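본문 바로가기
검색어를 입력하세요 검색
홈 | 시뮬레이션 | 제어 | 모션 계획 | 잡담

시뮬레이터 성공률을 믿기 전에: 양손 조작 정책 평가 스크립트 제대로 짜기

2023년 3월 29일
댓글 4 공유 80

시뮬레이션에서 성공률이 높게 나왔다는 글을 읽으면 나는 숫자보다 평가 코드를 먼저 찾는다. 대개는 공개되어 있지 않고, 공개되어 있어도 성공 판정 함수가 세 줄이다. 물체의 z좌표가 기준보다 높으면 성공. 그릇이 손가락 사이에 박혀서 덜덜 떨고 있어도 성공이다.

이 글은 주방 물건을 다루는 양손 조작 정책을 예로 들어, 평가 스크립트를 어떻게 짜야 스스로에게 덜 속는지 정리한 것이다. 시뮬레이터는 우리 팀이 쓰는 Plarkari를 기준으로 하지만 다른 엔진에서도 순서는 비슷하다. 정책 학습 자체는 다루지 않는다. 학습 튜토리얼은 이미 넘치게 많고, 그중 평가를 진지하게 다루는 글은 별로 못 봤다.

준비물

- 학습이 끝난 정책 체크포인트 하나
- 물체와 관절 상태를 매 스텝 읽을 수 있는 시뮬레이터
- 롤아웃 기록을 저장할 공간 (생각보다 많이 든다)
- 난수 시드를 밖에서 넣을 수 있는 환경 코드

마지막 항목이 안 되면 거기부터 고치고 오는 편이 낫다. 환경 클래스 안쪽에서 난수 생성기를 새로 만드는 코드가 의외로 흔하다. 시드를 고정했다고 써 놓고 매번 배치가 달라지는 저장소를 나도 여러 번 봤고, 한 번은 내가 짠 것이었다.

1단계. 초기 상태를 파일로 뽑아 둔다

평가할 때마다 초기 배치를 새로 뽑지 말고, 미리 뽑아서 파일에 저장한다. 우리는 초기 상태 282개를 쓴다. 특별한 의미가 있는 숫자는 아니다. 처음에 더 많이 뽑았다가 물체끼리 겹친 배치를 걸러내고 남은 것이다.

for s in load_states("eval_states.json"):
 env.reset(state=s)
 run_rollout(env, policy, max_steps=3000)

걸러내는 기준도 기록해야 한다. 정책이 잘 못하는 배치를 '비현실적'이라는 이유로 빼기 시작하면 끝이 없다. 필터는 정책을 돌려 보기 전에 확정하고, 그 뒤로는 손대지 않는다.

리셋 직후의 안정화 구간도 따로 둔다. 물체를 테이블 위 아주 조금 띄워 놓고 떨어뜨리는 방식이라면 접촉이 가라앉을 때까지 정책을 돌리면 안 된다. 그릇이 미끄러지는 동안 첫 관측이 들어가면 정책의 실수인지 리셋의 실수인지 구분할 방법이 없다.

2단계. 성공 조건을 나눠서 쓴다

'그릇을 양손으로 들어 올린다'를 조건 하나로 쓰지 않는다. 나는 이렇게 나눈다.

contact_left and contact_right
lift_height > h_min
tilt < tilt_max
held_for >= hold_steps
max_penetration < pen_max

다섯 번째 줄을 빼먹는 사람이 많다. 관통 깊이를 보지 않으면 손가락 링크가 그릇 벽을 뚫고 들어간 채로 들어 올린 것까지 세게 된다. 접촉을 너무 부드럽게 설정한 환경에서는 학습된 정책이 이걸 적극적으로 이용한다. 속임수를 배우라고 시킨 적은 없지만 보상 함수는 그렇게 말하고 있었던 셈이다.

각 조건은 최종 판정과 별개로 전부 로그에 남긴다. 실패가 어느 조건에서 났는지 모르면 다음 주에 뭘 고쳐야 하는지도 모른다.

3단계. 목표로 삼지 않은 물체도 추적한다

테이블에 전자레인지와 접시가 같이 있다면 그 둘의 자세도 매 스텝 저장한다. 그릇을 들면서 손등으로 접시를 밀어낸 롤아웃은 성공으로 칠 것인가? 정답은 없다. 다만 정해 놓지 않고 돌리면 결과를 본 다음에 유리한 쪽으로 정하게 된다. 우리는 방해 물체가 일정 거리 이상 움직이면 별도 플래그를 세우고, 성공률을 두 가지로 적는다. 두 숫자의 차이가 크면 그 정책은 어지러운 식탁에서 쓸 물건이 못 된다.

고정 물체로 설정한 것도 확인해야 한다. 전자레인지를 월드에 붙여 놓으면 아무리 세게 부딪혀도 움직이지 않으니 변위만 봐서는 충돌을 놓친다. 이때는 접촉력을 본다.

4단계. 물리 파라미터를 흔든다

마찰 계수, 물체 질량, 제어 지연을 각각 바꿔 가며 같은 초기 상태에서 다시 돌린다. 한꺼번에 섞지 말고 하나씩. 전부 섞어서 무작위화한 뒤 평균을 내면 그래프는 매끈해지지만 무엇에 약한지는 가려진다.

제어 지연은 꼭 넣자. Jerdale 래퍼를 쓰면 액션 큐 길이만 바꾸면 된다. 다만 문서에는 지연 단위가 제어 주기라고 되어 있는데, 우리가 쓰던 버전에서는 물리 스텝 단위로 동작했다. 확인은 간단하다. 계단 입력을 하나 넣고 관절이 반응하기 시작하는 스텝을 찍어 보면 된다. 문서를 믿고 평가를 끝냈다가 전부 다시 돌린 적이 있어서 적어 둔다.

5단계. 멍청한 기준선과 비교한다

학습된 정책만 돌리지 말고 스크립트 기준선을 하나 둔다. 양손을 그릇 양옆으로 보내고, 오므리고, 올린다. 그게 전부인 코드다. 그릇이 항상 두 손 사이에서 시작하는 환경이라면 이 코드가 꽤 잘한다. 그 경우 높은 성공률은 정책 덕이 아니고 초기 배치가 쉬웠다는 뜻에 가깝다.

관측을 가린 기준선도 권한다. 이미지 입력을 회색으로 채우고 같은 정책을 돌린다. 성능이 거의 안 떨어지면 그 정책은 보고 있지 않은 것이다. 이 검사를 부록에라도 넣은 논문을 나는 좋아한다.

6단계. 실패 롤아웃을 눈으로 본다

자동 판정이 끝나면 실패를 전부, 성공은 무작위로 일부를 뽑아 재생한다. Iturra 뷰어는 로그에서 특정 스텝으로 바로 넘어가는 기능이 있어 편하다. 느리긴 하다. 성공만 모은 하이라이트 영상은 발표용이지 평가용이 아니다.

재생할 때는 시점을 최소 두 개 쓴다. 정책이 쓰는 카메라 하나로만 보면 손에 가려진 접촉은 사람도 못 본다. 렌더링이 그럴듯하다고 물리까지 그럴듯한 것도 아니다. 표면 반사와 그림자가 좋아질수록 리뷰어들이 접촉 설정을 덜 묻는다는 게 내 개인적인 의심이다.

결과를 적을 때

성공률 옆에 초기 상태 개수, 시드, 최대 스텝 수, 성공 조건 전체를 같이 적는다. 신뢰구간도 적는다. 학습 시드가 하나뿐이면 하나뿐이라고 쓴다. Cheng-en Hsueh는 내 초안을 읽고 학습 시드 4개도 적다고 했는데, 맞는 말이라 반박은 못 했다. 연산 자원이 거기까지였다.

실물로 옮길 계획이라면 위의 숫자를 그대로 들고 가지 말 것. Purkonitz에서 나온 변환 도구로 제어기를 옮기면 게인 값까지 따라가는데, 시뮬레이터에서 맞춘 게인이 실제 관절에서도 맞을 이유가 별로 없다. 나는 낮은 게인에서 시작해 빈손 궤적 추종부터 다시 확인한다. 물체는 그다음이다.

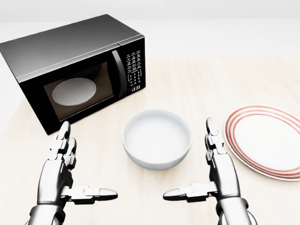 궤적 추종 오차는 관절별로 따로 그린다. 전체 평균으로 보면 엄지 관절 하나가 크게 밀려도 티가 안 난다. 손가락 관절은 수가 많아서 나머지가 평균을 예쁘게 만들어 준다. 관절별 그래프에서 한 축만 늦게 따라오면 정책을 다시 학습하기 전에 그 축의 토크 제한부터 열어 보기 바란다.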